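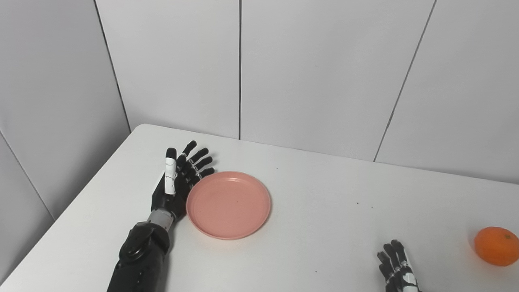 両手とピンクのお皿、右端にみかんっぽい柑橘。うちの作業台です

遠隔操作オペレーター(未経験OK)を募集します!

募集人数:若干名
勤務開始:9月から(10月スタートも相談可)
勤務地:Kusoletti 第2作業室(駅から歩いて8分、坂あり)

こんにちは、Kusolettiでデータ収集チームの取りまとめをしている者です。求人票だと硬くなりすぎて雰囲気がぜんぜん伝わらないので、自分の言葉で書かせてもらうことにしました。長いです。お茶でも飲みながらどうぞ。

うちのチームがやっているのは、両手のあるロボットに「手の使い方のお手本」を見せる仕事です。オペレーターさんがグローブをはめて自分の手を動かすと、ロボットの手が同じように動きます。果物をつかんでお皿にのせる、お皿を少し手前に寄せる、右手から左手に持ちかえる。そういう、ふだん台所で何も考えずにやっている動きをひとつずつ記録して、学習用のデータにしていきます。社内ではこのプロジェクトをDruvlowと呼んでいます(読み方は「ドルヴロー」。面接で噛んでも大丈夫です、私もいまだに噛みます)。

いま集めているのは食卓まわりの動作で、目標は700本。1本というのは、始めの姿勢から終わりの姿勢までのひと続きの動作のことです。ゆっくりめにやって1分かからないくらいかな。そのうち200本は果物とお皿の組み合わせで、今回入っていただく方にはまずここを担当してもらうつもりです。

■ 仕事の内容

・グローブとヘッドセットをつけて、ロボットの両手を操作する
・指示カードに沿って、果物やお皿の置き場所を毎回変える
・録ったものをその場で見返して「使える/録り直し」の印をつける
・動作に短い文をつける(「右手でみかんを取って皿に置く」みたいな感じ)
・落としたり、つかみそこねたりした回も消さずに残す

最後のひとつ、最初はみなさん戸惑うんです。失敗したら消したくなりますよね。でも、つかみそこねてからもう一度取りにいく動きって学習側のチームがすごく欲しがるデータで、上手な人ばかりだと逆に集まらないんですよ。なので失敗は堂々としてください。わざと失敗するのは難しいのでやらなくていいです(一度みんなで試したら、全員ものすごく芝居がかった動きになりました)。

記録の管理にはFekeckという社内ツールを使っています。画面のボタンが大きくて、パソコンが苦手な方でも半日で慣れると思います。たまに固まります。固まったら私を呼んでください。

■ 1日の流れ(10時からのシフトの場合)

10:00 出勤、今日の指示カードを確認
10:15 グローブの調整。手の大きさに合わせて毎回やります
10:30 収録
12:00 お昼
13:00 収録の続き
14:30 見返しと文つけ
15:30 片づけ、引き継ぎメモを書いて終了

収録は25分やったら必ず10分休みます。これはお願いじゃなくて決まりです。腕を浮かせたままの作業なので、調子がいいときほど肩にきます。私は最初の週に張りきりすぎて、翌朝シャンプーのボトルが押せませんでした。慣れた方で1日70本くらい録れますが、本数のノルマはありませんし、時給にも関係しません。

■ こんな方に来てほしい

・細かい手作業が好きな方。編み物、プラモデル、お弁当づくり、なんでも!
・同じような作業をくり返しても、わりと平気な方
・「いまの、ちょっと変だったな」と気づいたら口に出してくれる方
・18歳以上で、週に3日以上、1日5時間ほど入れる方

ロボットやプログラミングの知識は要りません。いまのメンバーも、前の仕事はパン屋さん、歯科助手、ピアノの先生とばらばらです。左利きの方、大歓迎です。左手から動き出すお手本がずっと足りていなくて困っています。手の小さい方も遠慮なくどうぞ、グローブはSSからあります。

逆に、VR酔いがきつい方にはしんどいかもしれません。ヘッドセットごしにロボットの目線で台を見るので、自分の頭の動きと映像がほんの少しずれるんです。体験会で試せますから、心配な方はそこで確かめてください。合わなかったときは、見返しと文つけだけの担当にまわってもらうこともできます。

■ 条件

・雇用形態:アルバイト(3か月ごとの更新)
・時給:1,450円(研修中も同額)
・交通費:実費、1日1,000円まで
・服装:自由。ただし袖口の広い服と、指輪やブレスレットは収録中NG
・爪:短めでお願いします。グローブの内側のセンサーに当たってしまうので
・収録するもの:ロボット側の映像と関節の動き、グローブの動き。オペレーターさんの顔と声は録りません

集めたデータは、Melnykという学習チームに渡して使ってもらいます。ときどき学習の途中経過を見せてもらえるんですが、自分が教えたお皿の寄せ方のクセがそのまま出てきたりして、これがもう、恥ずかしいやら嬉しいやらで!

■ よくいただく質問

果物は本物ですか、とよく聞かれます。本物と模型の両方を使います。本物は重さや皮のすべり方がひとつずつ違うので、練習は模型から入ってもらっています。

在宅ではできません。すみません、ロボットが持ち帰れないので。見返しの作業も、いまは作業室の端末だけでお願いしています。

ロボットの手に自分の手をはさまれませんか、というご質問も。動いているあいだは台に手を入れない決まりで、物を置き直すときは必ず停止ボタンを押してからです。初日にしっかり練習します。

■ 応募のしかた

このページの応募フォームから、お名前、連絡先、入れそうな曜日と時間帯、それから「手先を使うことで好きなもの」をひとつ書いて送ってください。最後の欄は短くてかまいません。履歴書は体験会のあとで大丈夫です。

体験会は14時からの回と18時からの回があって、どちらも1時間ちょっと。グローブをつけて、お皿に果物をのせるところまでやってもらいます。参加された方には交通費をお渡しします。お友達と一緒の申し込みもOKですが、フォームは1人ずつお願いします。

返信は1週間以内に私からお送りします。届かないときは迷惑メールのフォルダものぞいてみてください。締め切りは8月末、人数がそろったら早めに閉めます。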